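Die Schicht nach der Schicht

Der Bus nach Lotthorpe fuhr um sechs, und wer ihn nahm, war vor allen anderen in der Halle. Sie nahm ihn seit September. Vorher hatte sie bei Plinderex in der Endkontrolle gesessen und Reißverschlüsse geprüft, auf und zu, auf und zu, bis die Abteilung nach Zekildale verlegt wurde. Wer nicht mitziehen wollte, durfte sich auf eine Stelle bewerben, die in der Ausschreibung »Vormachen« hieß. Sonst stand da nicht viel.

Am ersten Morgen hatte ihr der Einrichter die beiden Griffe gegeben und gesagt, sie solle sich nichts dabei denken. Das linke Handgelenk nach innen, und drüben am Tisch ging der linke Arm nach innen. Zeigefinger und Daumen zusammen, und die Finger des Greifers schlossen sich. Sie dachte sich trotzdem etwas dabei. Vor allem dachte sie, dass der Arm schwerer war als ihrer und dass er davon nichts zurückgab. Man drückte, und man spürte nichts. Man musste sehen, ob man drückte.

Nach der ersten Woche hatte sie gelernt, langsam zu sein. Das war schwerer als alles andere. In der Endkontrolle war sie die Schnellste gewesen, und ihre Hände wollten es bleiben. Aber wenn sie schnell war, schwang der Arm nach, und der Einrichter löschte die Aufnahme.

»Noch mal«, sagte er dann. Er sagte es ohne Vorwurf. Er sagte es am Tag so oft, wie andere Leute Mahlzeit sagen.

Die Aufgaben kamen auf einem Zettel. Deckel auf eine Dose. Löffel in eine Schublade. Ein Tuch falten, was sie zwei Wochen gekostet hatte und woran sie noch manchmal dachte, wenn sie zu Hause die Handtücher machte. Die Aufnahmen wurden gespeichert und liefen in ein Programm, das im Haus Kasten hieß. Kasten lernte daraus. Wenn genug beisammen war, ließ man Kasten allein an den Tisch, und sie durfte danebenstehen und zusehen.

Beim ersten Mal war ihr das unangenehm gewesen. Kasten hatte den Löffel genommen und kurz vor der Schublade innegehalten, eine halbe Sekunde, dann war der Arm weitergefahren. Sie kannte dieses Innehalten. So machte sie es, weil sie der eigenen Tiefenwahrnehmung nicht traute, seit sie die neue Brille hatte.

»Das hat er von mir«, sagte sie.

»Von wem sonst«, sagte der Einrichter.

Auf dem Zettel für diesen Monat stand: Schlägerhülle. Öffnen, Schläger zeigen, Schläger wieder hinein, schließen. Verlangt waren 482 brauchbare Durchgänge. Der Einrichter hatte den Zettel an die Wand hinter ihrem Platz geklebt und darunter eine Strichliste angefangen.

Sie hatte gedacht, mit einem Reißverschluss könne ihr niemand etwas vormachen. Am ersten Tag schaffte sie vier Durchgänge. Der Schieber war klein und rutschte dem Greifer weg, und wenn sie ihn endlich hatte, zog der andere Arm nicht gegen, sondern hob die ganze Hülle vom Tisch. Mit den eigenen Händen hatte sie den Stoff immer mit dem kleinen Finger festgehalten. Das war ihr in elf Jahren nicht aufgefallen. Der Greifer hatte keinen kleinen Finger.

Sie probierte es andersherum. Der rechte Arm blieb über der Hülle stehen und hielt, so gut er konnte, der linke fuhr die Kurve. An der engen Stelle, wo die Form sich zusammenzog, musste sie absetzen und neu greifen. Der Einrichter meinte, das Absetzen sei in Ordnung, solange sie es jedes Mal tue. Was Kasten nicht vertrage, sei, wenn sie es mal so und mal so mache.

»Ich bin aber mal so und mal so«, sagte sie.

»Nicht zwischen sieben und drei.«

In der Mittagspause aß sie auf der Laderampe. Von dort sah man die alte Halle, in der sie gesessen hatte. Die Fenster waren ausgebaut. Sie überlegte, ob in Zekildale jetzt jemand saß und prüfte oder ob dort auch schon ein Tisch mit zwei Armen stand. Fragen wollte sie nicht.

Am Nachmittag stand die Strichliste bei 51. Sie setzte sich wieder, nahm die Griffe und wartete, bis der Einrichter die Aufnahme startete.

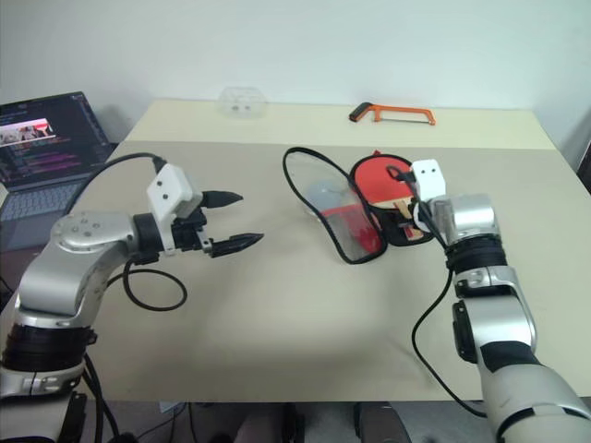 »Woher weiß Kasten eigentlich, was an meiner Bewegung wichtig ist und was bloß Gewohnheit?«, fragte sie.

»Aus einem einzelnen Durchgang weiß er es gar nicht«, sagte der Einrichter. »Er bekommt viele, und die Hülle liegt jedes Mal ein bisschen anders. Was dann trotzdem gleich bleibt, übernimmt er. Eine Gewohnheit, die du immer hast, übernimmt er mit.«

Sie dachte an den Löffel vor der Schublade.

»Und wenn ich mir das Zögern abgewöhne?«

»Dann brauchen wir neue Aufnahmen.«

Sie machte an diesem Tag noch 15 Durchgänge, von denen er drei löschte. Bei einem hatte sie gehustet. Beim zweiten war ihr der Schläger gekippt, beim dritten wusste sie nicht, warum, und er sagte es ihr auch nicht. Um drei legte sie die Griffe in die Halterung und rieb sich die Handgelenke. Der Einrichter machte die Striche, immer vier und einen quer.

Im Bus saß sie auf der Seite, auf der die Heizung ging. Eine Haltestelle nach dem Werkstor stieg ein Junge ein, die Sporttasche war offen, und der Fahrer sagte ihm, dass ihm gleich alles herausfalle. Der Junge stellte die Tasche auf den Sitz vor ihr, hielt den Stoff mit dem kleinen Finger fest und zog zu. Es dauerte keine Sekunde.

Sie legte die Hände in den Schoß und machte es nach, langsam, mit zwei Fingern links und zwei Fingern rechts. In der Mitte setzte sie ab und griff neu.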